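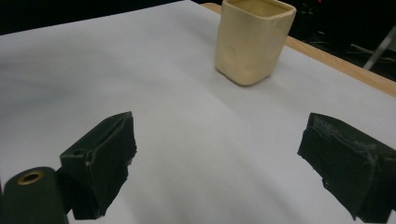

Week 5 handout: house rules for hand-held gripper work

Read this before your Saturday lab slot. I've folded in the questions I got last time, so some of it jumps around a bit - sorry, I type the way I talk.

First, where do these rules come from? Some of them come from the safety reading you did in week 2 (know your pinch points, inspect before use, one person in charge of the space). Most of them come from me watching good sessions go bad for small, boring reasons. A real standard is written the same way, by the way. Somebody gets hurt or somebody loses a month of data, and then there's a new line in the document. So when a rule below looks fussy, try to guess which bad day it came from. I'll ask you in section.

1. Before you pick anything up

Check both finger pads. I mean really look, along the inner face and the top edge. Scuffs are fine. Fraying is okay up to a point, but write it down. If a pad is lifting or you can peel it with a fingernail, swap the fingers and note the swap in the log. A pad change in the middle of a set is a new set, even if you think it grips the same!

Open and close the gripper all the way 20 times with nothing in it. You're feeling for grit, and you're listening too. Any catch or click, stop and tell me.

Clear the work area down to the objects on your task card. Pens, phones and coffee go on the back bench. Paper coverings get smoothed out before the first take, and if one shifts, you fix it between takes and never during.

2. Objects

We use household things on purpose. The Mabula object list has hard ones and easy ones mixed together, and please don't swap in something from home because it looks close enough. 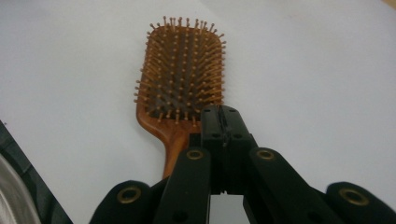 Course notes, Fotar Robotics Lab
Written by your instructor, revised in August

A brush is my favorite teaching object, so let me go on about it for a minute. You've got a narrow handle, a wide head and a whole field of pins, and each one asks for a different grasp. Decide which part you're going for before you move. Then go there. If you change your mind halfway, finish the take anyway and mark it "replan" in the log. Don't delete it. I can do a lot with a labeled mistake and nothing at all with a missing file.

For ceramics: slow approach, fingers wide, and no squeezing until both pads are touching. Uneven walls mean the two pads may not land at the same moment, and that's where people shove the cup sideways. Keep your lifts low. Chipped pieces come off the list right away, even if the chip is tiny.

3. Two people, one table

This is the section people skip, and it's the one I care about most.

Agree on who moves first, out loud. Say "going" when you start and "clear" when your gripper is back on your side. If you didn't hear "clear," you don't go. Free hands stay off the tabletop while either gripper is moving. Anyone in the room can call stop, and stop means both of you, right then, no discussion until the grippers are still. 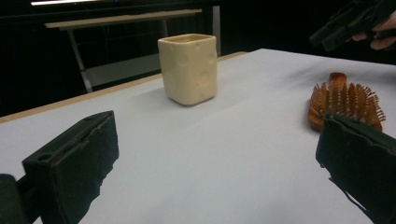 Fig. 2. Shared table with cup and brush, second gripper at upper right.

Look at how much of the far side you can lose behind your own fingers. Your partner sees a different table than you do, so talk more than feels natural.

4. Logging

Use the Ikora template, one row per take. Object, grasp target, who was moving, outcome, notes. Outcome is "done," "dropped," "replan" or "stopped." Please don't invent a fifth one (last term I got "kinda").

The target for the whole class is 2000 takes, and we're at 540. That's fine. I would much rather finish short than have you rushing the last hour with tired wrists. Take a break when your forearm starts to complain, and trade off with your partner.

5. For next time

Read the Plemel checklist in the course folder and pick two rules you'd cut. Write a paragraph on each - what was it protecting against, and what would you check before dropping it? Bring it on paper.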